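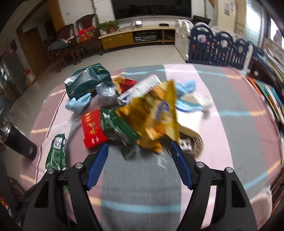

Fleltmont, 01/08/2020

Lalier is an independent test house for robot grippers, arms, cameras and controllers. We were founded in Fleltmont by two engineers from the packaging trade and now employ 20 staff. Our clients are makers who need a fair comparison before a product goes on sale.

Much of our work concerns the fingers themselves. Ribbed pads, such as the blue pair on our hand-held gripper, are tried on foil snack bags, flat boxes, crumpled plastic and disposable face masks, heaped together on a striped sheet. Each design is given 200 picks, and every drop is recorded. The same set of goods is then passed to the Trundden arm — our standard bench machine — and run under the Yook controller.

Trials last 15 working days. Clients receive the full results, including the poor ones, and may attend by arrangement. Lalier does not make or sell grippers and takes no commission from those who do. Requests for the next round of trials are accepted until the end of April.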